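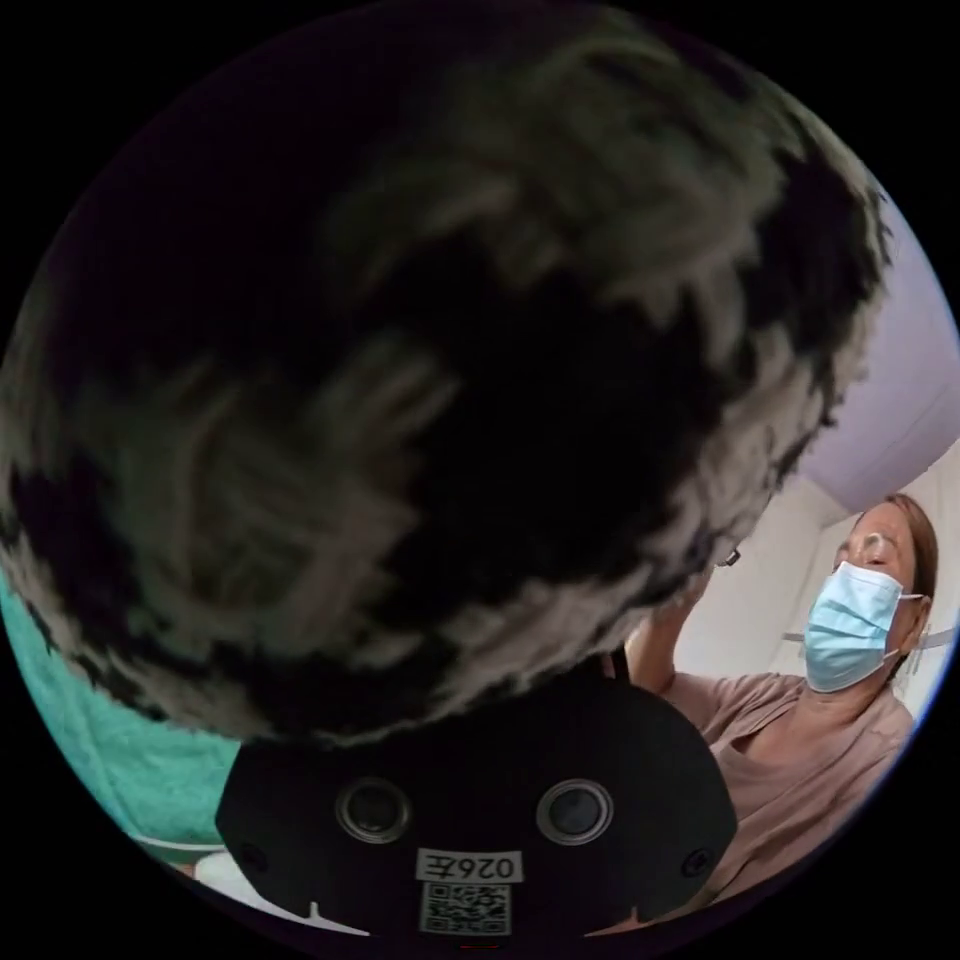
Chang Floor Safety Walk: Hand-Held Grippers and the Braler Cell
Search this site Search

Site: Skevmont soft goods finishing, Troltville
Walked by: Kam-wah Kuo
Date: 24 August 2020
Marks used: OK / Fix / Watch

Comments are mine unless I say otherwise. Please write your own underneath, I read all of them!

SECTION A. HAND-HELD GRIPPERS

A1. Both lenses clean, no scratches, no fibers across the glass. OK
Comment: The shaggy pieces are the tough ones. Black pile with pale tufts gets right up over the plate and you lose the view completely for a moment. Wipe between pieces on those. The smooth goods can go much longer.

A2. Screws at the lower corners of the plate flush and tight. OK

A3. Number label and square code sticker readable, corners flat. Watch
Comment: Two of the spares have a sticker starting to lift. Still scans. I pressed them down and put them on next month's list.

A4. Jaws open and close freely, no pinch on the glove side. Fix
Comment: One gripper squeaks and sticks halfway. Tagged it and took it off the rack. If you meet a sticky one, tag it then and there, even if it frees up after a few squeezes.

A5. Gripper hung up after use, never left on the folding table. OK
Comment: So much better than July! Every hook was full when I came through at break.

SECTION B. PEOPLE AT THE STATION

B1. Face mask over nose and mouth. OK

B2. Hair tied back or pinned, nothing dangling near the jaws. OK

B3. Sleeves short or snug at the wrist. OK
Comment: Loose short sleeves are fine at the hand stations. Inside the Braler fence the rule is stricter, see C4.

B4. Holding work above shoulder height kept short. Watch
Comment: This is the one I care most about. With bulky pieces people like to lift them up high with one arm to let them hang straight, and it's a natural way to do it, but it adds up. Trade off after 60 pieces or sooner if your shoulder tells you to. A lower hanging bar is on order and I'm really looking forward to trying it with you.

B5. Glasses fogging over the mask. Watch
Comment: Several of you brought this up. Wipes are now on the end shelf. Stop and clear your glasses before you pick the gripper up again, the line can wait.

SECTION C. BRALER CELL

C1. Gate switch stops the arm when opened. OK
Comment: Tested it three times, full stop each time.

C2. Emergency stops, all 7 pressed and reset. OK
Comment: The one by the bale scale had a cart parked in front of it. Cart moved. I've put yellow tape down, please keep that square clear.

C3. Floor inside the fence free of lint. Fix
Comment: Swept while I was there. The arm sheds a surprising amount off the long pile, more than we ever did by hand, so once a shift isn't enough. Make it twice and sign the sheet.

C4. Nobody inside the fence with loose clothing, lanyards or earbuds. OK

C5. Jam clearing done by two people, one at the gate. Watch
Comment: We cleared jams alone a few times in the first weeks. I did it too. Two people from now on, including me.

SECTION D. WHAT HAS CHANGED FOR US

D1. Heavy lifting moved from people to the arm. OK
Comment: The arm took 2,075 pieces off the low pallets in the last count, and 655 of those were the heavy ones we used to drag across in pairs. I love this. The bending has dropped right off, and the end of a shift feels like a different job.

D2. New tasks written down and trained. Fix
Comment: We have good cards for the old folding work and almost nothing for the new work: hand stations, lens cleaning, restarting the cell, deciding which pieces are too shaggy for the arm. People here know this stuff cold and it needs to be on paper with their names on it. I'd like the hand station crew to write the first card. Paid time, two hours, ask me.

D3. Rotation between hand stations and cell shared evenly. Watch
Comment: The same few people are getting all the cell time. It's interesting work and more of you have asked to learn it, which I was so happy to hear. A sign-up sheet is on the board.

D4. Noise and pace. Watch
Comment: The cell is quieter than I expected. Pace is a fair complaint, though. When the arm feeds faster than the table can fold, turn the dial down. Anyone at the table can do that without asking a lead first.

OPEN ITEMS
- Sticky gripper, repair or replace (A4)
- Lower hanging bar, fit when it arrives (B4)
- Second sweep added to shift sheet (C3)
- Cards for new tasks (D2)

Signed: Kam-wah Kuo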